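Home | Club notes | Build guides | Parts | Contact

How we prepare a shirt-folding exercise for two arms

Zedum Robotics Club, student guides
14 January 2021
Reading time: 4 minutes

This guide is for new members of the club who will work on the cloth task for the Hestent student challenge. It explains how to set up one shirt, how to record good attempts, and how to check them before you train anything. We suppose that your arms are already assembled and that you did the motor calibration from the first guide. If you did not, please do it first. A badly calibrated gripper will pull the sleeve and you will look for the mistake in the wrong place.

What you need

- Two arms with two-finger grippers
- One camera with a view over the whole work surface, and one on each wrist
- A padded surface with cloth on it. A hard table is also possible, but the finger tips slide on it and cannot go under the fabric so easily
- One thin shirt with long sleeves
- At least 80 GB of free space on the disk

Step 1. Fix the surface

Put the padded surface between the arms and mark its position on the floor with tape. Both grippers must reach the middle and must be able to pass each other a little. Move each arm slowly by hand to its far corner before you switch on the power. Look at the cables during this movement. They need enough slack for the full reach, but a loop should not lie where a sleeve will be folded.

Step 2. Choose the start position

We use two kinds of start. In the first kind the shirt is spread flat, with the sleeves open to the sides. In the second kind it is dropped in a heap near one side. Beginners should record only the flat start until the folding movement feels natural. The heap is much more difficult, and you will spend most of the time looking for a corner.

Always write the kind of start in the log before you press record. In our first month we wrote it after, and we mixed up 34 attempts, which we had to watch again one by one.

Step 3. Check the three views

Open all the camera windows at the same time. In the overview you want to see both sleeves and both grippers. In the wrist views you want to see the two finger tips and enough of the surface in front of them. If the tips are not visible, turn the wrist camera down by a few degrees and tighten the screw again.
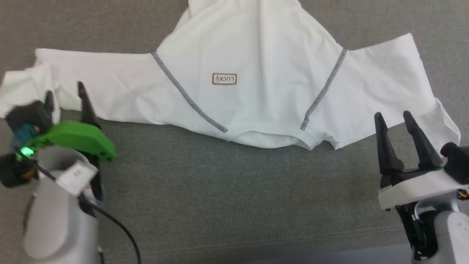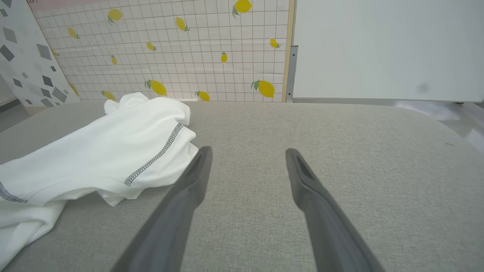
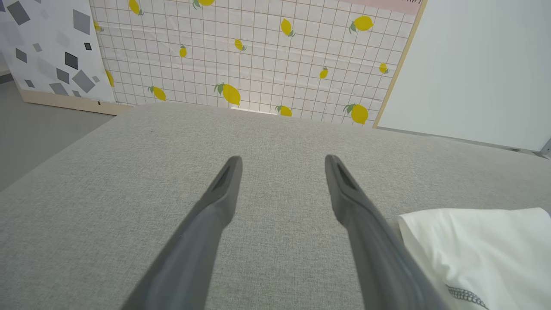
First picture: the shirt spread out between the two arms. Second and third: wrist views with open fingers and white cloth on the gray surface.

Compare your own windows with these. The shirt may be near the edge in a wrist view, this is not an error. It comes into the middle when the arm moves.

Step 4. Record

1. Bring both arms to the rest position with the fingers open.
2. Start the recording and wait for one second.
3. Take the end of one sleeve and fold it over the body. Keep the movement low. If you lift too high, the air goes under the fabric and the fold opens.
4. Do the same with the other sleeve.
5. Take the bottom edge with both grippers and bring it to the neck.
6. Open the fingers, go back to rest, and stop.

Do not correct a bad fold more than two times. Stop, mark the attempt as failed and begin again. Our goal for the flat start is 200 good attempts, and 400 for both kinds together.

Step 5. Review

Play each attempt at double speed. Delete the ones where a hand comes into the view or where one camera is frozen. Keep the failed folds in a separate folder with the name Lonitz, as our script expects this name.

The training is explained in the next guide.

Comments (3)

tomato_pcb: Thank you, very clear. Is it a problem if my shirt has short sleeves? In the Maluleke workshop we have only these.

Zedum club: It works, but the fingers have less fabric to take. Start the fold closer to the shoulder.

gearbox17: The part with the low movement helped me a lot. I was lifting much too high.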